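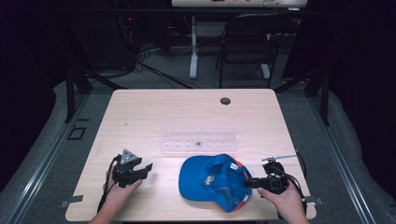 Station 2 during an upkeep session: two hand-held grippers, a cap and the clear rack on the clamped tabletop.

Progress report, October — gripper upkeep, Altov handling station
Prepared by Rosaire Landry for the Clarketti equipment fund

The plan you approved promised that a fixed upkeep routine would cut lost hours at the station. I said then that I doubted it, and I am only partly converted. We logged 219 hours of use this period and 6 stoppages. Three were cable faults, all at the point where the cable leaves the gripper. The other three were jaws that had drifted out of line.

The cable faults are cured for now, by which I mean that we replaced the cables. Vasiliauskas, who supplied them, blames the way we route them over the table edge. That may be so. It does not explain why the old cables lasted longer on the same route, and I have asked for a written answer before we order more.

Jaw drift is the bigger worry. The Astex service sheet says to check the linkage screws weekly and leaves it there. We now check them every Saturday morning, then close the jaws on soft goods, where a crooked pad shows up sooner than it does on a hard block.

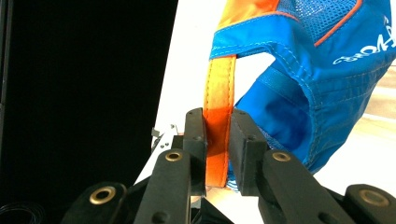
Finger pads closed on an orange strap, with the linkage arms and brass grommets below.

I would not read much into a good grip on one strap. A pad can sit square at noon and be off by the end of the shift, and our log is too thin to say which jobs cause it. Tabletop clamps are on the weekly list as well — a shifted table looks a lot like a bad gripper in the numbers.

Spending is within budget. I am not asking for the second set of spare pads yet, whatever the original schedule says. Next period we will record pad position at the start and end of each shift, and hold the remaining parts money until those readings are in.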